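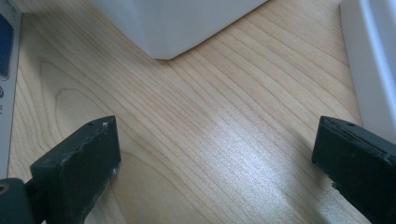
Keeping a lidded plastic box on a pale wooden tabletop: care of the surface, the lid and the handle

Postadham Community Help — Home and Shared Rooms — Storage

Posted by Nafula Koech

I should be grateful for advice on a storage box and the table on which it is kept. The table is in a shared study room at Kiltside and is used by several groups during the week. It has a light wooden top with a fine grain and a smooth finish. The box is white plastic with a frosted body, and it has a snap-on lid with a black folding carry handle across the top. It holds stationery, a hole punch, spare paper and the signing-in book.

The box is brought out at 2 p.m. and normally remains on the table until the room closes. It is moved from one end to the other many times in an afternoon, usually by being pushed. When the light comes in from the side, fine lines can now be made out in the finish at the end nearest the door. They cannot be felt with a fingernail. There is also a dull patch, which I believe to be the remains of sticky tape.

I have three points on which guidance would be welcome. The first is whether the box may be left standing on the wood between sessions, or whether something should be placed beneath it. The second concerns cleaning. A previous user of the room left a bottle of Clirex in the cupboard, and the label refers only to "hard surfaces". The third is whether the handle may be relied upon when the box is full. The room's inventory gives the full weight as 7 kg, and I have no information from the maker as to what the lid will bear.

The table is not to be sanded or varnished without permission from the building office, so any remedy must be one that can be carried out with ordinary household materials.

Posted by Garg

Put a mat under it. Felt pads tend to come off plastic boxes, in my experience, so I would not bother with them. I have not used Clirex and cannot comment on it. Regarding the handle, the box should be carried from underneath if it is heavy.

Posted by Kiltside Rooms and Furniture Desk

Thank you for the enquiry. The desk looks after over 100 tables in shared rooms, many of them with a light wood finish, and the following reflects our usual practice. It is offered as general guidance and does not replace the instructions of the table's manufacturer where these are available.

Standing the box on the table

A clean, dry plastic box may be left on a finished wooden top for the length of a session without concern. Fine lines of the kind described are generally caused by grit held under the base while the box is being pushed. A single grain of sand is sufficient. The base should be wiped before the box is set down, and the box should be lifted when it is to be moved. If members are unlikely to remember this, a thin cork or felt mat with a plain underside is suitable. Rubber-backed mats should be avoided. Some of them react with the finish over a period of months and leave a stain that cannot be removed by cleaning.

Between sessions we would advise that the box be returned to its cupboard. Pale wood alters in colour with exposure to daylight, and an object left in one place through the summer may leave its outline behind. Where this has already occurred, the outline will usually fade once the area has been uncovered for some time, although the desk is unable to say how long this will take in any particular room.

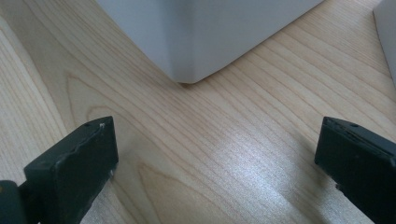

How should the remains of sticky tape be removed from a finished wooden surface?

Warm the area with a cloth wrung out in warm water, leave it for a minute, and roll the residue away with the fingertips. Any film that remains may be treated with a drop of cooking oil on a soft cloth, followed by a second cloth with a little washing-up liquid in water. Dry the surface at once, working along the grain. Blades, scouring pads and nail varnish remover should not be used.

Cleaning in general

For routine cleaning, a barely damp cloth is enough. We do not recommend Clirex or any other general cleaner on wood unless the label names finished wood among the permitted surfaces. "Hard surfaces" is too broad a term to be relied upon. If it is nevertheless to be tried, this should be done on the underside of the top, with the permission of the building office, and the result examined the following day.

Marks which can be seen only in a low light and cannot be felt are ordinarily confined to the finish. They do not require treatment. Furniture polish may disguise them for a short time, but it also makes the surface slippery, and paper placed on it can pick up grease.

The lid and the handle

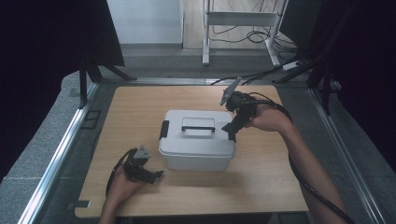
On a box of this type the handle is attached to the lid, and the whole weight is therefore passed through the clips whenever it is lifted by the handle. The maker's stated limit should be followed if it can be found; it is sometimes moulded into the base. In the absence of a stated limit, the desk asks users to keep to 6 kg when carrying by the handle, and to support the box from beneath with both hands above that weight. On the figure given in the inventory, your box should be carried from beneath. Paper is normally the heaviest item and might be stored separately.

Before lifting, press down on each end of the lid and check that every clip is fully closed. A clip that has turned white at the bend has been strained and should be reported. The handle should be folded flat before anything is put on top of the lid. 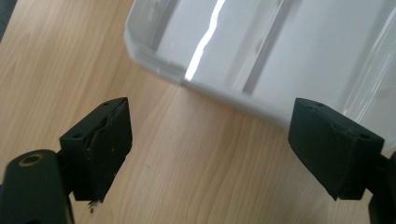
The body of the box may be washed in warm water with a little washing-up liquid. It should be left to dry completely, including the underside and the rim, before it is put back on the table — moisture trapped below a flat base is a more frequent cause of damage to wood than the base itself. Frosted plastic does not respond well to abrasive cream cleaners, which leave shiny areas.

Reply from Nafula Koech

I am obliged to both contributors. The tape residue has been removed by the method given, with the oil being needed only at one corner. The bottle of Clirex has been handed to the building office. A cork mat has been requested, and the spare paper will be kept on the cupboard shelf from September.

One matter remains outstanding. I have examined the base of the box for a weight limit and found none. Should any other user have a box of the same pattern with its original packaging, I should be pleased to know what is printed on it.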